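About Kornotthorpe Learning Rooms

Kornotthorpe Learning Rooms provides teaching space and evening instruction in drafting, bookkeeping and technical writing. The school was set up by Irena Olszewski and Ziad Sabbagh, who had both taught at the Witkowska night school and wanted smaller groups. It now runs 11 courses a year. Class size is capped at 38 for lectures and set lower for drafting.

Rooms and boards

Most instruction is done at the whiteboard. Slides are used for reference tables and for little else. A worked calculation is written out in full, left standing while the class copies it, and then erased before the next one. Boards therefore get heavy use, and their upkeep is part of the daily room routine.
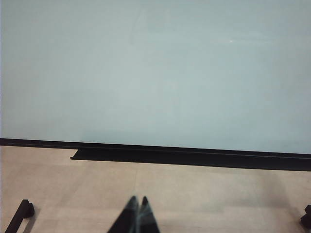 Photo: Zuzanna Wróbel / Kornotthorpe Learning Rooms

The black tray under the board is for markers and an eraser. It is not shelf space for phones, cups or handouts. Boards are dry-wiped after every session and cleaned with a damp cloth at the end of the day, top to bottom, with the tray wiped last. Faint traces that remain after a dry wipe are left for the evening clean. Solvent cleaners are kept in the supply cabinet and are used by staff only.

Anything that must stay up overnight is marked SAVE with the instructor's initials and the time. Material without initials is erased at 9:30 p.m.

Markers

The school issues its own markers. Each room is stocked with 7 at the start of a course: four black, two blue and one red. Green was dropped after students in the back rows of the Gulov Room reported that it was hard to read. Instructors who bring their own should check the label on the barrel for the words "dry erase" before using them on any board.

Working rules for markers are short:

Cap the marker until it clicks.
Store it flat.
If it skips, put it in the return box in the corridor and take a replacement.
Do not put a weak marker back in the tray.
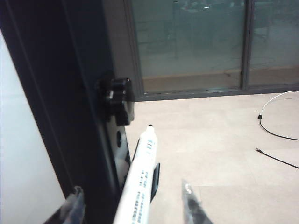
Replacements are logged by room. Dorota Dudek reviews the log each December and sets the order for the following year. Average life is about 3 weeks per black marker in a drafting room and considerably longer in bookkeeping, where more of the work is done on paper. The log also shows which rooms lose markers between sessions, and the stock count for those rooms is checked at opening.

Room setup

Rooms are named, not numbered. The Olden Room is laid out for drafting and the Gulov Room for lectures. Tables and chairs go back to the plan posted inside the door when a session ends. A clear strip of floor is kept in front of each board so that an instructor can walk its full length while writing. Bags go under the tables.

Staff

Irena Olszewski teaches drafting and is responsible for the course schedule. Ziad Sabbagh teaches bookkeeping. Technical writing is taught by Beatrice Shemweta, who also maintains the instructor handbook, including the board lettering guide (minimum letter height, line spacing, use of color). Zuzanna Wróbel handles enrollment and room rental. Dorota Dudek manages supplies.

Room rental

Rooms can be rented by outside groups in the daytime, until 4 p.m. The rate includes use of the board, one set of markers, an eraser and cloths. Renters are asked to leave the board clean and the tray stocked as found. Rental requests go to the enrollment desk.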